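Tea towel

A tea towel (also glass cloth, drying-up cloth, or in my gran's house simply "the cloth") is a flat piece of woven fabric used for drying crockery, glasses and cutlery after washing up.

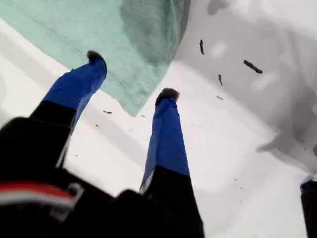
I've been writing entries for this household encyclopedia for a while now and I've put this one off longer than any other, mainly because everyone has opinions about tea towels and they all write in. So let me say at the start that I'm going by what I know from my own kitchen, from the shelves of old domestic manuals in my hall, and from a very long afternoon with Radka Popescu, who ran the linen room at the Dokberg guest house for years and has folded more of these than I've had hot dinners.

Name

"Tea towel" is the usual British word. Americans say dish towel, and a dishcloth is a different thing altogether (that's the wet one you wash with, please don't mix them up, I will get letters). The name is usually put down to the tea table, where fine linen cloths were used on the good china and sometimes wrapped round the pot or laid over the scones. A glass cloth was strictly a smoother, lint-free cloth kept for glasses, and the old ones often have the words GLASS CLOTH woven down the side, which I love. Plenty of people use the two names for the same cloth now and I've given up correcting them.

Fabric

Linen, cotton, or a mix of the two, which gets sold as "union". Linen is the one the old manuals go on about. It soaks up water quickly, dries fast on the rail and leaves hardly any fluff behind, but it's stiff as a board when new and needs a good few washes before it's any use. Cotton is cheaper and softer from day one, and it comes in more kinds than you'd think:

Plain weave: flat and thin, good for printing on.
Waffle: little raised squares that hold a lot of water. My favourite for pans.
Terry: looped like a bath towel. Thirsty, but it sheds on glasses.
Twill: a diagonal rib, hard-wearing, a bit slow to dry.

Microfibre cloths turn up in the same drawer these days. They're brilliant on windows. I can't get on with them for plates, they catch on my dry hands and make me shudder!

Size and finish

There's no one size. Most of mine are a bit longer than they are wide, with a narrow hem all round and a loop at one corner or halfway along the short side. The corner loop hangs better on a hook, the middle one hangs straighter on a knob, and Florante Sebastian (he does the kitchen entries with me, and we share a proofreader) thinks loops are pointless because they're always the first thing to tear. He's got a point. I sew mine back on with button thread.

Colour and pattern

Checks and stripes are the traditional patterns, usually red or blue on white. Plain colours came in strongly with fitted kitchens, when people wanted the cloth to match the worktop or the tiles, and pale shades like mint green, primrose and duck-egg have never really gone away. They do show tea stains, mind. Printed souvenir cloths are a whole subject in themselves and have their own entry, as do the calendar ones, which people buy in February at half price and then never use.

My own favourites came from Thaler, a small draper's that used to be near the bus station in Clullilance. I counted the stock list in their last catalogue for this article: 154 different tea towels, and 129 of them had a stripe somewhere. That's a lot of stripes.

Washing

Wash before first use. New cloths often have a finish on them that pushes the water about without soaking any of it up, and one hot wash normally shifts it. After that, hot and often, and separately from anything greasy if you can manage it. Fabric softener is the great enemy here, as it coats the fibres and you end up with a lovely soft cloth that dries nothing. White cotton and linen can take a really hot wash. Coloured ones fade a bit, so go by the label.

Ironing is up to you. Radka ironed every one while it was still damp, and says linen creases set like concrete if you leave it. I smooth mine flat on a worktop with my hands, fold them, and call it done.

Folding and storing

The linen room way is in thirds lengthways, then in half, then in half again, with the fold facing you so you can pull one out without bringing the rest with it. Rolling works well in a shallow drawer. Some people stand them on edge like files, which looks smart until you take a few out and the others flop over.

How many you need depends on whether you've a dishwasher and how often you wash. I keep around 20 on the go, and I change the one on the rail every day, or sooner if it's been used on hands. The damp ones get hung over the oven door to dry before they go in the basket (a wet cloth left in a heap smells dreadful by morning).

Other uses

Covering dough while it rises, lining a bread basket, wrapping salad leaves and swinging them round the garden, steadying a chopping board, straining soft cheese if the weave is loose enough. Not as an oven glove, though, especially a damp one. The heat comes straight through and it hurts.

Old ones get cut into 4 and go under the sink as dusters. The Cusik household manual calls these "quarters", a word I've never seen anywhere else and would be glad to hear more about.

See also: Dishcloth; Glass cloth; Huckaback; Oven glove; Souvenir tea towel

Last revised 14th January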